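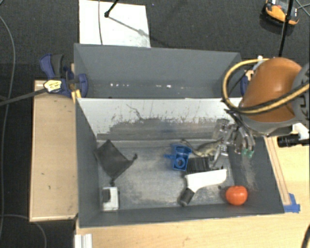 Small toy animal in an open metal bin.

Support > Travel gear > Miranda travel crib > Setting up in a hotel room

18 July 2022 | By Niloufar Arabzadeh

4. First night away: setting up your Miranda

You've arrived, the bags are in, and somebody small is ready for bed. Good news – the Miranda goes up fast once you have the order in your head, and most parents are down to a couple of minutes by the end of their first trip. Try it once at home before you leave, though. A living room in daylight is a much nicer place to learn than a dark hotel room with a tired toddler on your hip!

Before you start

Clear a flat patch of floor away from radiators, curtains, blind cords and lamps. You will need the carry bag, the folded frame, the mattress pad and the fitted sheet. If you bought the Jarora shade as an extra, leave it in its pouch until step 8.

Setting up

1. Stand the carry bag upright and unzip it all the way down. Lift the frame out by the center handle.

2. Undo the 2 fabric straps and tuck them into the bag so they don't wander off.

3. Set the frame on its feet with the center hub still pulled UP. This is the one everybody gets wrong (me included, the first time). The top rails won't lock if the hub is already down.

4. Pull each long rail up and out until it clicks. Do the same with the short rails.

5. Press down in the middle of each rail. If one sags, squeeze the button underneath, lift it, and let it click again.

6. Now push the center hub down to the floor. It takes a firm push, and you'll feel it settle.

7. Lay the mattress pad in with the soft side up and fasten the tabs through the slots in the base. Pull the fitted sheet over the corners.

8. Clip on the Jarora shade if you're using it. The mesh window faces the room, so you can peek in and air can move through.

CAUTION: Use only the mattress pad supplied. Never add a second mattress, a pillow or a folded hotel blanket, even if the base feels firm to you. It's meant to be firm.

CAUTION: Stop using the crib as soon as your child can climb out, or reaches 15 kg, whichever comes first.

Note: Hotel fitted sheets are too big and come loose. Pack a spare Miranda sheet – it rolls up smaller than a pair of jeans, and you'll be so glad of it at three in the morning.

Packing it down

1. Take off the shade, the sheet and the pad.

2. Pull the center hub up by its strap. The rails will not release until you do.

3. Lift each rail slightly, squeeze the button, and let it fold.

4. Bring the legs together, wrap the pad around them and fasten the straps.

Note: If the bag won't zip, the pad is probably wrapped with the tabs facing out. Turn it over and try again.

At the airport

The packed crib goes in the hold. Many airlines take one at no charge with a child's ticket, but the rules vary, so check when you book. Wheeled Prirnis duffels in the large size hold the crib with room left for diapers and swimsuits, and I love having one bag fewer to drag along. Write your cell number on the label inside the carry bag as well as on the outside tag.

Sand or salt water on the rails? Rinse with plain water, dry with a towel, and leave the crib open until it is fully dry. Skip the oil, as it collects grit in the buttons.

Next section: 5. Washing the cover

Plodbridge Travel Gear, Customer Help, Unit 507 | Copyright Plodbridge 2022 | Back to top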